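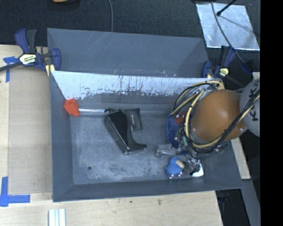 Progress report to the Karakaya Fund
Vevisard Household Repair and Reuse Program
Period covered: second half of the grant year, through December

1. Summary

The program is on schedule in two of its three parts and behind in one. The repair evenings at Pleletti Hall are running as planned and attendance has gone up. The school sessions have reached the number of pupils we promised. The spare parts library opened late and is still short of shelving and of a proper catalog. We expect to use the full grant by the end of the year and are asking for one small change to the budget, explained in section 5.

2. Repair evenings

We held the repair evenings twice a month, from 6:30 to 9:00 p.m. People brought in 400 items during this period, mostly lamps, toasters, vacuum cleaners, clothing and toys. Of these, 260 went home working. The rest were either beyond repair, needed a part we did not have, or were taken away by their owners to think about.

The two weak spots are the same as in the last report. Sewing is overbooked and small electronics has too few people at the table. Necati Başaran has taken over the sewing bookings and now gives out time slots at the door, which has cut the wait. For electronics we trained four new repairers in the fall. Two of them are already working without supervision.

Every plug-in item is safety tested before it leaves. The old tester failed its yearly check in October and we borrowed one from Jesetti Electric until the replacement came. No evening had to be canceled, but on one date we could take only sewing and bicycles.

3. School sessions

Sivaprasad Subramaniam ran the sessions in five schools. The original plan was a single 90-minute class. Teachers told us that was too long for the younger grades, so it is now two classes of 45 minutes, a week apart. In the first the children take apart a broken flashlight or clock. In the second they put one back together and write a label saying what was wrong with it.

The change doubled the travel and we did not budget for that. We have covered it so far from the printing line, where we spent less than planned.

One school asked for the materials in a second language. Fedir Dovhaniuk has drafted the worksheets and they are with the teachers for comments.

4. Spare parts library

This is the part that is behind. The room at Pleletti Hall was promised to us for the spring and we got the keys in August — the roof work took longer than the landlord expected. Erhan Yaman has since sorted the donated parts into 64 categories. Knobs, belts, hinges and vacuum hoses are usable now. Switches and motors still have to be tested before we can lend or give them out.

The catalog is a shared spreadsheet at present. It works for the repairers but not for the public, who have to ask at the desk. We had hoped to have a search page by now. Our web person left in September and the work has only just restarted.

5. Budget

Spending is in line with the plan except for shelving (not yet bought) and travel (over). We ask the Fund to agree to move $1000 from printing to travel. The total stays the same. Receipts and the full ledger are attached separately.

6. Next steps

Buy and put up the shelving. Finish testing the switches. Open the search page, even if only the tested parts are on it at first. Sign up two more schools for the spring, one of which has already said yes. Hold a refresher on electrical safety for all repairers before the first evening of the new year.

Questions about this report can go to Pascual Vergara, program coordinator, at the Pleletti Hall office.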